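Let the beginners drive

I've been steering robot arms by remote control for long enough to have a bad thumb and a lot of opinions, and the strongest one is that we pick the wrong people to do the showing. Everybody wants their best driver. I want the person who started in August and still swears at the controls!

Take the buttons job we've been running at Skaka. Push buttons on a tray, a few toys among them, a cloth getting in the way. A child would manage it before breakfast. Try it through an arm with no feeling in its fingers and you'll find out how much you normally leave to your skin.

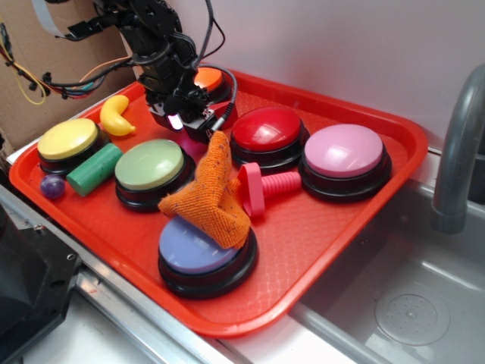 The tray by the sink, with the arm over the orange button.

My colleague Quang Trịnh is lovely to watch on this sort of thing. Straight in, straight out, hardly a wobble. He gave us 300 runs and I'd have framed every one of them. But a robot that has only watched Quang has never seen anyone drift a bit left and come back again (and drifting a bit left is most of what robots do, in my experience). Then Ksawery Walczak had a go, and his 47 were a mess – hovering, second thoughts, the lot – and I'd fight anyone who tried to bin them. 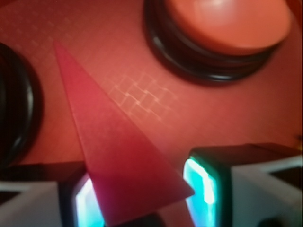 Picture: Skaka / wrist camera

I also think everyone who drives should have to spend an hour with only the view from the wrist. It's blurry, it's close, and half of what you'd like to see is off to one side. If I can't tell from that where the next button is, I've no business grumbling when the robot can't either.

Yes, messy runs can teach bad habits, and I do throw out the ones where the driver has plainly given up. But hesitating isn't giving up. Keep the wobbles in, please, and let the new starters have the controls after lunch.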